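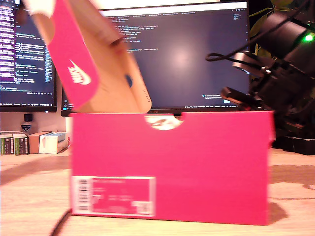

Figure 4. Lid handling on a shoebox at the desk-mounted arm. The lid is held at a steep angle above the box.

5.2 Rules for lid-handling trials

The rules in this section apply to every trial in the Kandpal set. They were drafted by Vanderleia Toledo in April and follow the bench procedure used at Irnex, with changes for arms that share a desk with other equipment.

Before a trial, the operator checks that cables lying on the table will not catch on the box when it is moved. A cable may pass under a corner of the box, but it must not cross the path of the lid. Screens within reach of the arm are entered on the setup sheet, and the speed limit is then lowered to 75 mm/s near them. The base plate is checked for play once per session.

Boxes are used as sold, with labels and barcodes left on. Printed codes are masked before release if they can be read. Retail packaging was preferred to plain test cartons as the lids differ in stiffness and fit.

A trial ends when the lid has been set down or after 300 s. Dropped lids are kept in the record and marked as failures. The operator may not straighten a lid by hand while the arm is powered. Of the 655 trials recorded under these rules, those with a missing setup sheet were left out of the comparison in Section 6.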